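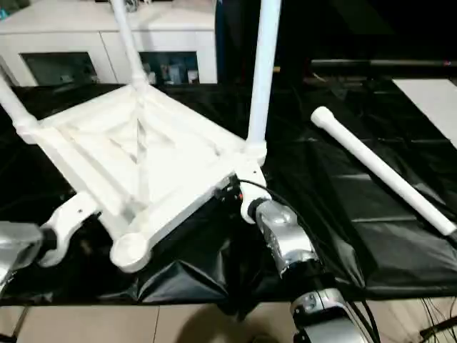
Furniture Assembly and Repair, Basic Course
Handout 6: Stools with push-in legs
Teacher: Italo Piras
Brimwood Evening Workshops

In the last lesson we worked with screws and cam locks. Today we do not need any tool with a blade or a point. The subject is the small plastic stool with four tube legs, the kind used in a bathroom or next to a washing machine. It looks too simple for one whole lesson, but most of the stools that people bring to our repair evening are of this type, and the fault is nearly always in the joint.

1. Words we will use

Seat frame: the molded part under the seat. On many models it is square, with ribs that cross in the middle.
Rib: a raised line of plastic that makes the frame stiff. Between the ribs there are shallow pockets.
Socket: the round opening at the corner where the leg enters.
Collar: the slightly wider ring near the end of the leg. Not every model has it.
Foot: the end that touches the floor, normally with a cap.

Please do not say "hole" for the socket. A hole can also be the small one for a screw or a pin, and in Handout 5 this made confusion.

2. Preparing the table

Cover the table with a smooth sheet. Plastic is good because you can wipe it, and a white leg is easy to find on a dark color. If the sheet slides, fix two corners with tape. Put the seat upside down, with the sockets looking up. Wipe each socket with a dry cloth and turn the cloth inside with one finger. Sand and hair collect there, especially if the stool was stored without legs.

Then put the four legs next to the frame and compare them. They should have the same length. In the Valentini stools that we have in the cupboard, one box was packed with legs from two different sizes, so I ask everybody to do this step also when the stool is new.

3. Inserting the legs

a) Hold the frame with one hand on the rail, near the corner where you work. Do not hold it by another leg, or you will bend that joint.
b) Place the leg in the socket, straight first, and let it find its own angle. Many stools have legs that open a little to the outside.
c) Push and turn at the same time, a quarter turn is enough. You should feel a stop.
d) Pull the leg gently. If it comes out, clean it and try again.
e) Continue with the corner opposite, then the other two.

The fourth leg is often the difficult one. With three legs standing up, there is less space for the arms, and students begin to push at a wrong angle. Turn the whole frame until the empty socket is in front of you. It takes two seconds and it saves the rim of the socket, which can crack if you force it.

If two people work together, one holds the frame at two corners and the other only handles the leg. Decide this before you start – when both push, the frame goes away to the side.

4. When the leg does not go in

The leg is upside down. Look at both ends before you push.
There is old glue or a broken piece in the socket. Take it out with a wooden stick, not with a screwdriver.
The socket has become oval. This happens when somebody sits on the edge of the stool for years. You can sometimes use a thin strip of tape on the leg, but the stool is then only for plants or towels.
The plastic is cold. In November our room is cold until seven o'clock, and the Ratent legs are very hard to insert. Leave them inside for 12 minutes near the radiator, not on it.

Do not use a hammer. Do not use oil, either. With oil the leg goes in very well and then it comes out very well also.

5. Checking

Turn the stool over and put it on a flat floor. Press on each corner with the palm of your hand. If it rocks, change the position of two legs before you think of cutting or adding anything. After this, press in the middle with both hands and your weight. Only then can a person sit.

Write on the label the model, the date and your first name. If you replaced a leg, write also the part number. For the Eltasum stool the leg is number 1645, and the same number is good for all four corners.

6. For next time

Look at one stool or small table in your home and make a drawing of the joint, seen from below. Write the names from section 1 on it. Bring also a dry cloth and, if you have one, a stool that rocks. The next handout is about folding stools – please read the page on pinched fingers before you come.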